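Household Chores Study: progress report for January
Prepared by Mirjam Leemans for the Dunne fund

Work done this period

The towel task took up most of the month. We now have 500 recorded folds by people using the hand-held grippers, against the 3,000 set out in the plan. Yabsira Araya and Bethel Yilma did the bulk of them at the Herkutcombe site, working mornings only, as arms and wrists get tired after lunch. The pace is slower than we proposed. We expect it to pick up now that the table height has been settled.

Bath towels and hand towels are both in the set. Fitted sheets have been put off until the spring.

Results so far

The arm at Veltby was given 115 towels to fold without help. It finished 100 of them to the standard we agreed with you, which is edges matched to within two fingers' width. Most of the failures came at the first step. The arm took hold of two layers where it should have taken one, and carried on as if nothing was wrong. Thick towels are worse than thin ones for this.

Speed is still poor. A person in the laundry room folds a whole basket while the arm does a handful, and somebody has to lay each towel out flat before it starts. Picking a towel out of a heap is a separate problem and we have made little headway with it. Roald Ekström is trying a method that lifts by one corner and looks for the next – early days, and I would not plan around it yet.

For the question you asked in your last letter, whether a care home could use this now, my answer is no. Shelf stacking is closer, and Mihret Assefa will report on that separately under the Cendelel heading.

Spending

We are under budget on travel and slightly over on gripper parts. The finger pads wear faster than the supplier suggested, and I would like to move a small sum across to cover spares. Please let me know if that needs a form.

Next period

Recording goes on at Herkutcombe, with two people to a towel for the larger sizes.
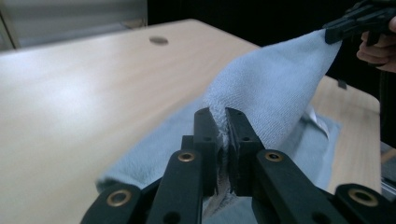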